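Arm keeps faulting halfway through a pick, cable to blame?
Posted by tirby_bench, 07/04/2022

Hi all, hoping somebody has seen this one. We've got an arm doing simple pick and place at Vedavwood and since February it's been throwing a "gripper comms lost" fault, always on the way down to the table. It stops dead, the fingers stay however they were, and I have to clear it on the pendant and home the lot. Last week I logged 47 runs and it went over on 3 of them, which doesn't sound bad until you're the one walking across the room! 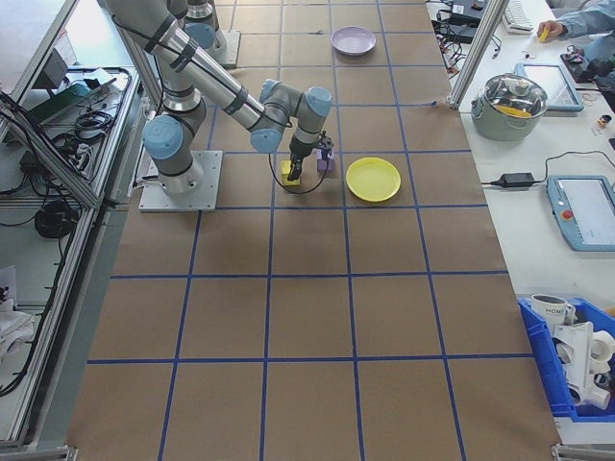
My first thought was the payload setting, so I've redone that twice and it made no odds. Power supply is fine too, I put a meter on it. What I keep coming back to is the gripper lead. It hangs off the wrist in a loop and ends up curling on the brown paper right by the cubes, and I've a feeling it gets tugged when the wrist turns. But I've wiggled it by hand for ages with everything switched on and can't get the fault to show. Would you swap the cable first or look at the controller end?

Russo
Swap the cable. Always the cable.

horen_nights
I wouldn't buy anything yet. Wiggling by hand doesn't tell you much, the break is often right inside the connector boot and it only opens up when it's pulled at one particular angle. Put the arm in slow mode, take it down to the pick height and turn the last joint a bit at a time both ways while you watch the comms light. We had one that dropped out at 20 degrees and was perfect everywhere else (drove us mad, that did).

Either way I'd get that loop up off the table. Clip the lead to the forearm, leave enough slack at the wrist for a full turn, then run the whole program slowly and watch it. If the fingers ever close on the lead you'll have a worse day than a comms fault. And keep your hands out while you're testing, with somebody by the stop button.

If it still faults after that, try the plug at the controller end. Ours had a bent pin.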